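Wanda Blackwood started the Parmont arm project in a shared workshop with a bench, a secondhand computer and 354 dollars. Before she lets any program near the real bench, she runs it in a simulator she calls Ploramis. The first view she checks is the close one, with the fingertip up against the teal block.

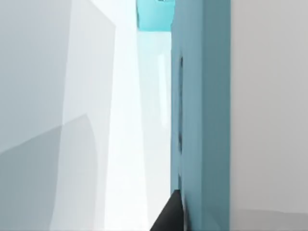 Baek would have started with real parts. A simulator never has a loose screw in it, Baek told her, and 28 evenings at a keyboard is a long time to go without finding one.

Blackwood takes the point but keeps her order of work. The shelving in her model is light blue, the tabletop is white, and the arm has to reach an upright cylinder beside the shelves without knocking into anything. She logs every run in a notebook. By June she had 662 entries, and 164 of them were marked as collisions.

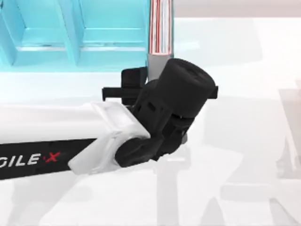
Most of those came from the wrist turning too early. She now makes it hold still until the forearm has stopped, and the runs take longer. The next job is the bench itself, which still needs bolting to the floor.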